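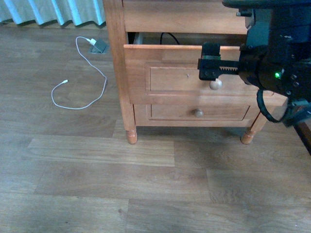
Wibisono Furniture Records – Bedroom Pieces Team

README for the Flernon nightstand and drawer set

Contents of this release

Flernon is a set of records about small bedroom furniture with drawers. Most of the pieces are nightstands. The rest are low chests and a few bedside tables with a single drawer. Each record covers one piece and says how it is built, how its drawers are arranged, what kind of pulls it has, and what state the drawers were in when the entry was made.

The release has 281 pieces and 3098 drawer entries. A piece gets a new drawer entry each time one of its drawers is recorded in a different state, so the second number is much larger than the first. Of the 281 pieces, 70 have been checked a second time by a different person from the one who wrote the record.

The set was put together for people who write about, sort, repair or resell this kind of furniture and who need the same words used the same way from one record to the next. It has no prices in it.

Files

pieces.csv – one row per piece
drawers.csv – one row per drawer entry
terms.txt – the word list used in both tables
notes/ – free text notes, one file per piece, where there are any
changes.txt – what was altered between releases

All files are UTF-8. The tables use commas, and any field with a comma inside it is in double quotes. Empty means not recorded. It does not mean no.

Fields in pieces.csv

piece_id: a number, never reused.
kind: nightstand, chest, bedside table.
wood_look: the color and tone of the finish in plain words, such as "light honey" or "dark brown". We do not name the species unless there is a label or a maker's sheet. Orange-brown wood with visible grain could be several things, and guesses caused more corrections in the first release than any other field.
legs: turned, tapered, straight, bracket, none. Turned covers anything with a rounded profile, with or without a small foot at the bottom.
drawers: how many drawers the piece has.
front: flat, recessed panel, raised panel.
edge: beveled, square, rounded. This is the border around the panel and has nothing to do with the edge of the top.
floor: what the piece was standing on. "Wood-look plank" is used for any plank floor where the material was not confirmed.

Fields in drawers.csv

piece_id: matches the other table.
position: counted from the top, starting at 1.
state: closed, partly open, fully open, removed.
pull: round knob, bar, cup, ring, cutout, none.
pull_place: center, left of center, right of center, pair. Judged against the drawer front as recorded, by eye.
marks: free text.
inside: free text, only for what shows through the opening.

A worked record

The nightstand at the head of this file is entered with a light honey finish, turned legs and recessed panel fronts with beveled borders. Position 1 is partly open with a round knob, and position 2 is closed, also with a round knob. The pull_place values differ, right of center for the upper drawer and center for the lower one. Leave them that way. Several people have written in to "fix" similar rows so that both drawers match.

The marks field for position 1 says "small dark mark left of knob, screw hole or knot". Both possibilities stay in the text. If someone later handles the piece and can tell which it is, the field gets changed and a line goes into changes.txt.

The inside field for the same drawer says "thin black cable, looped". Cables are common in this set. A nightstand ends up holding chargers and lamp cords, and a cord behind a drawer can get pinched when the drawer goes back in, so it is worth a few words in the record. We do not try to say what the cable belongs to.

How states are decided

Closed means the front sits where it is meant to sit. Partly open means there is a gap and the drawer is still well inside the cabinet. Fully open means it is out as far as the runners or stops allow. If a drawer looks open but the front has just been fitted badly, put closed and say so in marks.

No distances are recorded. The first draft of the set had an opening depth in inches, and two people measuring the same drawer got different numbers depending on whether they started from the rail or from the drawer on the far side of it. The column was dropped.

Known problems

646 drawer entries have no value for inside. In most of them the drawer was closed, which is fine. The others are older entries from the Tutgate batch, made before the field existed.

Knob color is not a field. It comes up in the notes often, mostly where two knobs on one piece differ in shade. Searching the notes for "darker" or "paler" will find many of these, but not all.

Chests are thin in this release, and anyone comparing leg styles across kinds should keep that in mind.

The Fultar pieces share one word list with everything else, but their notes were written earlier and use "handle" for every kind of pull. The tables have been corrected and the notes have not.

Corrections

Send corrections to Bayu Liem with the piece_id and the drawer position. Please send one piece per message. The next release is planned for June.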